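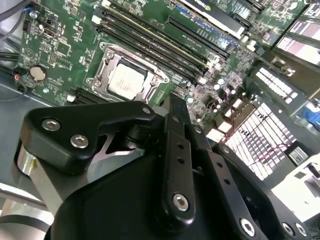
Processor in its socket, no cooler on it.

Gonmont Sky Brightness Readings

Search this project Go

This is a pile of night sky brightness readings that I took from 2 spots, tidied up enough that somebody besides me might get some use out of them. There are 1,442 readings taken on 162 nights, all in one CSV file, plus a second file with my notes. If you do variable stars, or you're just curious how bad the glow from a medium-size town gets when the clouds roll in, help yourself!

I got into this because I kept having nights when the faint galaxies just weren't there. Same telescope, same eyepiece, same chair, and the sky looked perfectly clear. I blamed the mirror for a while (it did need a wash), then my eyes, and then I finally bought a brightness meter and started writing numbers down.

Where the readings come from

Gonmont is the dark one. It's a grassy hill with a gravel turnout, a decent horizon to the south and west, and trees to the north that I've learned to live with. The Milky Way shows structure there on a good night, though you can see the town's dome pretty easily once you know where to look.

Halvorsen is my backyard, more or less. It's on the edge of town, with a streetlight two houses down and a neighbor's porch light that comes and goes. I shade the meter with the garage, so the light never hits it directly, but I'm sure some of it bounces off the siding. Please don't treat the Halvorsen numbers as anything better than a backyard.

The meter is a handheld Stoster, pointed straight up at arm's length above my head. I take three readings, throw out the first one because the meter is still settling to the outside temperature, and average the other two. The average is what goes in the file. I didn't keep the individual ones for the first winter and I could kick myself, but there it is.

What's in the file

Every row has a site, a night number, local time, the reading in magnitudes per square arcsecond, air temperature, whether the moon was up, and a cloud code. The reading is the brightness straight overhead, so bigger numbers mean darker sky. It's backwards if you're new to it, same as star magnitudes.

The cloud code goes like this: 0 for clear, 1 for thin haze or high stuff I could see stars through, 2 for broken clouds, 3 for solid overcast. I judge it by looking up, that's the whole method. On moonless nights at Gonmont it can be really hard to tell a 0 from a 1, so if you need clean data I'd compare the reading to its neighbors and use your own judgment.

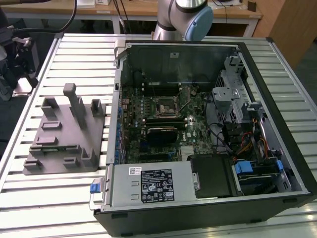 Night numbers count up from my first session and don't roll over at midnight, so a reading taken at 1:30 a.m. belongs to the evening before. I left calendar dates out of the main table. They're in the notes file, next to the night number, and you can join the two on that column. I know that's a little annoying, but the notes file is where I fix mistakes and I only wanted to fix them in one place.

Times are local and they do shift in March when the clocks change. I haven't converted anything to universal time. It's on my list, and it's been on my list long enough that you should probably just do it yourself.

Things to watch out for

Over 50 rows have something in the "flag" column. Mostly that's dew on the meter window, a car pulling in with its headlights on, or me forgetting to dim my red flashlight (yes, it makes a difference, even red). I left them in so you can decide. If you want the quick version, drop every row where flag isn't blank.

Winter readings at Halvorsen come out brighter when there's snow on the ground, sometimes by a lot. I only started writing down snow cover partway through, so a blank in that column means I didn't record it. It doesn't mean bare ground.

Also, the Milky Way itself is bright! Summer readings at Gonmont when it's overhead are a bit lower than you'd expect from spring ones, and that isn't the town. It took me an embarrassing amount of time to work that out, and I had a whole theory about the new car wash.

Loading it

Any spreadsheet will open it. I use Wirnico for plots, and there's a small settings file in the folder that gives you the site colors and flips the axis so that dark is up. The settings file is optional. Missing values are just empty, no -99 or anything like that.

Questions and comments

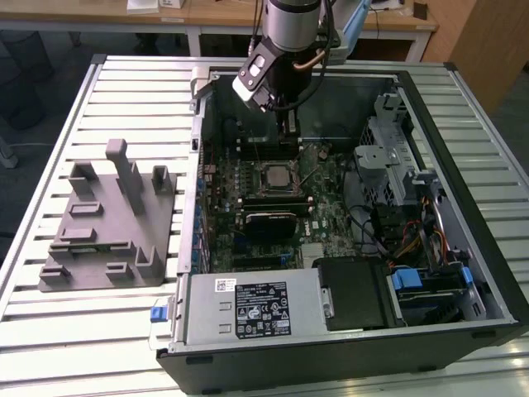 A comment on the first version asked why I don't correct everything to one temperature, seeing as the meter sits in a warm pocket half the night and then goes out in the cold. Fair point! The meter has its own correction built in, and I don't have a good way to check how well it does. What I can say is that the pocket habit stopped after the first winter. It rides in an outside bag now, and the temperature column will let you look for a trend if you suspect one.

Someone else wanted readings toward the horizon as well as overhead. I'd love that too, but a handheld meter sees such a wide patch of sky that anything low ends up being half trees at Gonmont and half roof at Halvorsen. Maybe if I ever build a proper baffle.

Use and sharing

Do whatever you like with it. A mention would be nice if you put it in a club newsletter, and if you find a mistake, open an issue with the night number and I'll go dig out the notebook. New readings get added every couple of months, usually after a cloudy Saturday when I've got nothing better to do.

Related items
Gonmont horizon profile
Observing notes, faint galaxies
Washing a Newtonian mirror: my checklist
Wirnico plot settings

This site uses cookies to remember your preferences. Accept Decline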